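Flasow Community Reading Rooms - progress report to Driltevent, 8/16/19
Prepared by Tamošiūnaitė 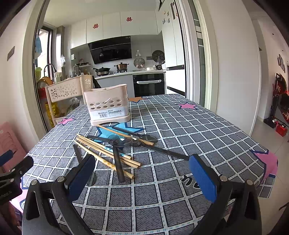 Brarkitz replied to our June draft that the evening hours should be reported separately, so we do it now. Since the last report 626 readers have registered, and 2,773 books were lent. Evening lending is still weak - only 8 loans per opening. From the grant we have bought 1,000 new titles, mostly for children. The catalog is not finished yet. We ask to move the remaining shelf money to the next period.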